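Foam rollers, pool noodles and other awkward tubes: keeping them clean and out from under your feet

If your house is anything like mine, foam creeps in by degrees. First it was a noodle for the children to splash about with, then a roller for my back, then a set of soft rounds for lagging the pipe in the garage, and before I knew it there was a whole family of the things leaning behind the utility room door and sliding down with a soft thump every time anybody went for the ironing board. I've tried most ways of keeping them by now, and several readers have written in with their own, so I thought I'd gather the lot together while the kettle's on.

Washing first, and do wash them before you put them away for any length of time, even when they look perfectly all right. I use a washing-up bowl of warm water with a small squirt of ordinary washing-up liquid and an old flannel. Go gently! A scouring pad will lift the skin off soft foam in no time, and once the skin has gone it picks up every bit of fluff in the house. For anything with an open, spongy surface, press the water out with the flat of your hands and never wring it, as wringing leaves creases that don't come out again. Mine are rinsed under the bath tap and then stood on an old towel.

Standing is the thing, really. I used to lay ours flat along a shelf with the sleeping bags on top, and by spring every one of them had a flat side. Foam that's kept upright and not squashed by its neighbours holds its shape far better, and you can see at a glance what you've got.

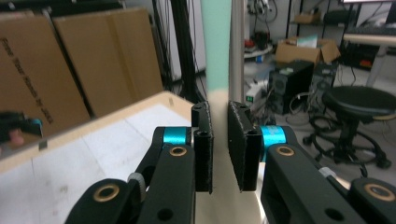 Drallberg, November

A cylinder in two colours, pale mint green above and light beige below, is a pleasant thing to have about, but the lighter shades do want a bit more looking after. Beige in particular shows up grubby fingermarks. I keep a damp cloth with a drop of white vinegar on it for the light parts (test a bit at the bottom first, please, where it won't show) and dab, letting the cloth do the work. If two colours meet on one piece, wipe away from the join, so that you aren't dragging dirt from one on to the other. Felt-tip is a harder case. I have had some luck with a pencil rubber, the soft white sort, and no luck whatever with nail varnish remover, which melted a hole in a perfectly good kneeling pad, and I still feel cross about it.

Now, where to put them. Rocío Villalobos wrote to say she uses a tall, straight-sided bin, the kind sold for umbrellas, with a folded tea towel in the bottom to stop everything skating about. I've copied her and can recommend it, though do put the bin in a corner or it will topple over as soon as you take out the heavy one. If you've more tubes than will stand comfortably, don't force the last one in. Find it another home.

Hicham Benmoussa has no floor to spare in his flat and hangs his from the back of a cupboard door, in loops cut from old tights. It sounds peculiar but tights are just right for the job: they stretch, they don't dig in, and they cost nothing. He puts 2 loops on each tube, one near the top and one near the bottom. String and garden wire are no good, as they bite into foam and leave a waist.

For cutting, and sooner or later you'll want to cut one, a bread knife is better than scissors. Wrap a strip of masking tape round the tube where you want the cut, follow its edge, and use long, light strokes, turning the tube as you go. Pressing down hard only squashes it and gives you a slanted end. Ours get cut to 300 millimetres, which happens to be the depth of the shelf over the boiler cupboard door.

Offcuts are worth hanging on to. A piece slit down one side will slip over the bottom rail of a trouser hanger and stop that sharp crease across the knee. Longer bits go inside boots to keep the legs up over the summer. Ghizlane El Ouafi pushes a short length over the edge of a bedroom door so it can't slam on small fingers, and I wish I'd thought of that when mine were little.

Keep all of it well away from the heater and out of strong sun. A sunny windowsill will fade green foam to something rather sad, and after a year or two the surface goes crumbly and sheds bits on the carpet. Once it has reached that stage there's no rescuing it, so put it in the bin with a clear conscience.

Next time I'll be getting on to yoga mats, and whether it's better to roll them with the top side in or out. I've had sixteen letters on that already and hardly two of them agree.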